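How to Run a Robot Demo for Visitors Without Losing the Visitors

Every November the Troltau workshop opens its doors, and every November I am the one who gets asked to "do something with the robot." After a few years of this I have a routine. It is written down here so that the next person at Kistach or Khattak who gets volunteered can skip the first three disasters, which were mine.

What you need

A two-armed robot that has been switched on before today. A table. One task that takes less than a minute. A colleague who can talk while you type. Last year we had over 200 people through the door, and they arrive in clumps, usually while you are looking for the charger.

Step 1. Pick a boring task

You will want to show folding, pouring or something with eggs. Please don't. Choose a task with two or three movements and a clear end, such as fitting a small part onto a peg. A visitor can tell at a glance whether it worked, and so can you, which helps when you're tired.

Step 2. Clear the table, then clear it again

Put out the workpiece and nothing else. Coffee cups will appear anyway. Maham Sial, who does our talking, has a box under her chair for confiscated cups and gives them back at closing time.

Step 3. Set the workpiece where both grippers can get at it

Lay it flat, near the middle of the table, and don't fuss over getting it perfectly square. A slight tilt is fine if your setup can cope with it, and if it can't, better to find out before ten in the morning. Open both grippers and jog each arm through its full path at slow speed. Watch the cables while you do this, especially near the wrists, where a loop that looks harmless at rest can snag halfway through a reach.

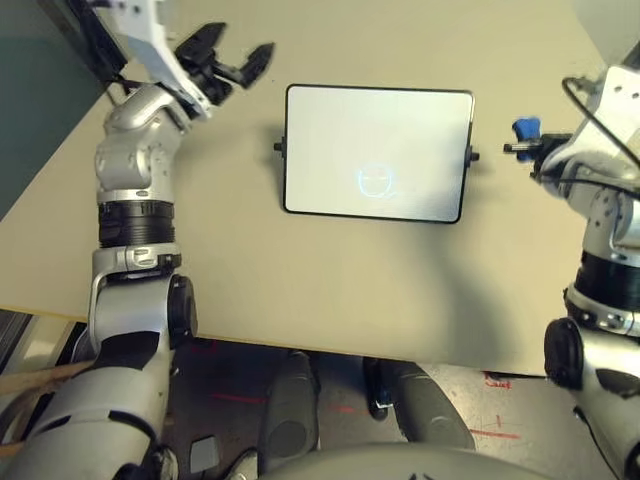 Once the slow pass is clean, run it at demo speed. Then run it 28 times. I picked that number because our first public failure came on run 27, in front of a school group, and I am still bitter.

Step 4. Decide what to say when it misses

It will miss. Maham's line is "it's thinking," which buys us four seconds. Mine is to press reset and ask who has questions. Someone always asks whether it can do laundry. Say no and move on to the next hand.

Step 5. Log the runs

We use a Drolero logger, but a notebook works. Our last open day ended with 1237 attempts in the log, rehearsals included, and 1137 of them marked good. Put the total on the whiteboard by the door. People like it more than the brochure.

Step 6. Shut down before the speeches

Park the arms, cut the power and give back the cups. The planning meeting for the next one is on 11th January, and I have already been told I'm doing something with the robot.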